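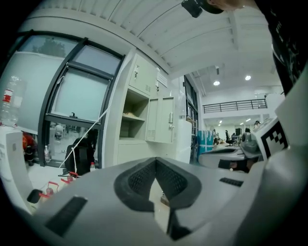 Black rubber jaw pads on a light grey gripper, with a hazy sky in the window.

The bundle in the matter of the Trirnthorpe passageway ran to 1,877 pages on the morning the hearing opened. By lunch it had reached 1,904, the defendant having found some more in his car.

The judge received the additions without visible emotion. She had a cold, a jug of water and a courtroom with one working radiator, and she had been told to expect half a day. In front of her were two neighbours who had shared a brick passage for most of their adult lives and who now wished her to decide which of them owned the gate at the end of it.

The gate had cost £400. It is still there if you care to go and look, a plain garden gate painted a green that neither household will admit to choosing. On one side of it lives a retired surveyor. On the other lives a woman who used to teach the surveyor's children the recorder, a circumstance that he referred to in his witness statement as "background".

Both have asked me not to use their names, which I am happy to go along with, although everyone in Trirnthorpe knows them and the man in the bakery offered me their house numbers before I had paid.

Civil courts do a great deal of this. The cases that get the cameras and the shouting on the steps are the criminal ones, and fair enough, but down the corridor there is usually somebody in their good coat waiting to talk about guttering. The sums are modest and the feeling is enormous. I have sat through a fraud trial in which millions went missing and the accused seemed mildly put out. I have never seen anyone as angry as the surveyor was about the hinge.

The hinge took up most of the first morning. It had been moved, or it had not been moved, at some point after the old gate rotted and before the new one went up. If it had been moved, it had gone from his wall to her post. Her post might stand on his land. There was a plan attached to a conveyance from before the war, on which the boundary had been drawn with a nib so thick that, scaled up, the line was wider than the passage. Each side said this proved their case.

Nassoro Ogola, who acted for the recorder teacher, has been a solicitor at Nyamweya's in the high street for long enough to have a boundary voice, a low and level one he uses on the telephone in the evenings. He says he tries to talk every one of these clients out of it.

"I do a speech at the first meeting," he told me. "I say, you could have a week in Portugal for this. I say, you could have the week in Portugal and bring back a nice present for next door. They nod. They say they quite understand. Then they get the photographs out."

The photographs in this case were of a wheelie bin. They had been taken from an upstairs window over two winters, and they accounted for a fair slice of the bundle. The surveyor's position was that the bin's location showed a pattern of use. The teacher's position was that it showed a man photographing a bin. The judge asked whether there were any pictures of the gate. There was one, and in it the gate was behind the bin.

It had nearly been settled twice. The first attempt was a mediation in a meeting room above the library in Nollard, picked as neutral ground although it meant both parties catching the same bus. They sat in separate rooms while a patient man carried offers across the landing. By the middle of the afternoon they had agreed to share the gate, the upkeep of the gate and the cost of repainting the gate. It collapsed over who would hold the spare key. The gate, at that time, had no lock.

The second attempt was a letter from the surveyor, written by hand and against the advice of his own barrister, in which he proposed that they simply stop. It was a decent letter. I have read it. Unluckily he added a postscript about the recorder, and matters resumed.

By the time they got to court each side had spent well past £3,000, and the barrister had come over from Biltcombe in a taxi, at somebody's expense. He was young and rather good. He cross-examined the teacher on the subject of a clematis for the best part of an hour, and you could see him wondering, at intervals, about the path that had brought him to it. She gave him nothing. Thirty years of wet playtimes had evidently left her with a gift for waiting until a boy had finished.

"Did you at any time regard the passage as belonging exclusively to you?" he asked.

"I regarded it as the way to the bins," she said.

The surveyor was a worse witness, as experts on their own houses tend to be. He had brought a tape measure and asked if he might demonstrate. He was told he might not. He put it on the ledge in front of him and kept looking down at it. When Ogola asked how wide the passage was, he gave the answer to the millimetre, then corrected himself, then said it depended on the weather.

Judgment came in July, in writing. The passage belongs to both houses, down the middle. The gate belongs to the person who paid for it, and there was a receipt for that (it was among the pages from the car). So the surveyor has his gate, hung on a post that the judge found to be his neighbour's, and he has permission to keep it there so long as he doesn't lock it. Each side was left to pay its own costs.

Ogola reckons this was the likeliest result from the start and that he said as much in the speech. His client has thanked him and sent a card. She has also been in since about the surveyor's fence, on the garden side, where a panel came down in the wind, and he has asked her to think it over until after the holidays.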